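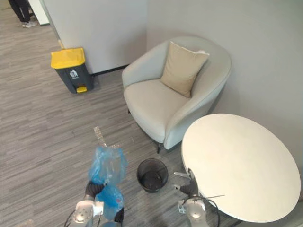 Page last changed: December 28, 2019

Days out > Indoors > Onen open day

I went to Rurcombe in October to watch a robot take the rubbish out. I paid for the train myself.

Onen hold an open day once a year, upstairs in the old Kalniņš building, and I had pictured conveyor belts and somebody handing me a hard hat. What I got was office carpet, grey tub chairs with beige cushions, and a bin with a yellow lid. It looked like the place you wait before being told your dentist is running late. The robots do their practice there, on the grounds that most of us keep our rubbish in rooms and very few of us keep it on conveyor belts.

Helju Koppel ran the session I was booked on. She gave us the task in one breath: pick up the bag from the small bin, carry it over to the yellow-lidded one, open the lid, put the bag in, shut the lid. I have a teenager at home who has been working on the same task since he was eleven, so I felt well placed to judge.

The bag is the hard part. I had assumed it would be the lid, which at least stays the same shape from one minute to the next. A thin blue bag with a plastic bottle sticking out of it is a different object every time you take hold of it, and Helju said her team had now logged 2,313 attempts at bags alone. She said this in the tone other people use for their mileage.

There was a lot of standing still. The arms would come forward, stop, think it over, come forward a bit more. A man near me whispered "go on" and then looked embarrassed. I was glad he'd done it, as I had been about to.
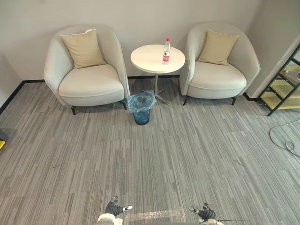 The bit with the questions

Between runs they tidied up and we were allowed to pester Urmas Raudsepp, who looks after the hands. I had plenty of time to study the furniture. Pale armchairs, a little round table, a bottle of water with a red cap on it, a bin with a blue bag folded over the rim. If you took away the black fingers you could have held a book group.

Someone wanted to know why they didn't just buy a bin that empties itself. Urmas said he got asked that at every open day and that he quite liked the idea. Someone else asked what a hand costs. He said a set of replacement finger covers was 509, which wasn't the question, and moved along to a child who wanted to know if it could pick its nose. It hasn't got one. She took this badly.

The plan, as far as I followed it, is to reach 3,000 attempts and then try the whole thing in the Graltgate office, where the bins belong to real people with real banana skins. I'd pay to see that - or at least I'd pay for the train again.

Our last run was the one I'd stayed for. Both arms over the bin, lid tilted up, one hand down in the opening and the other with a fistful of blue bag. I noticed I was holding my coat very tightly.
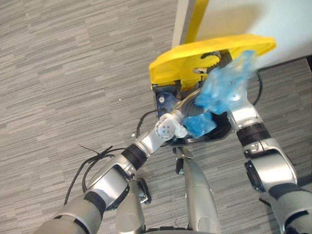 Can you go along if you know nothing about robots?

Most of the people in my group knew nothing, and the staff seemed to prefer it. You put your name down on Onen's website in September, there are 100 places, and children can come with an adult. Wear something warm, as they keep the upstairs cold.

I had a cheese scone at the station afterwards and put the wrapper in the bin on my first attempt. I did look round to see if anyone was logging it.

3 comments

Marjorie P.
My husband would like to know if it does recycling, as he doesn't.

tinlid
I was in the session after yours. The nose girl must have told her friends, we had two of them asking.

Dov
Was the scone any good? I change trains there.

Write to me: use the contact page | © Days Out, Mostly Indoors | Back to top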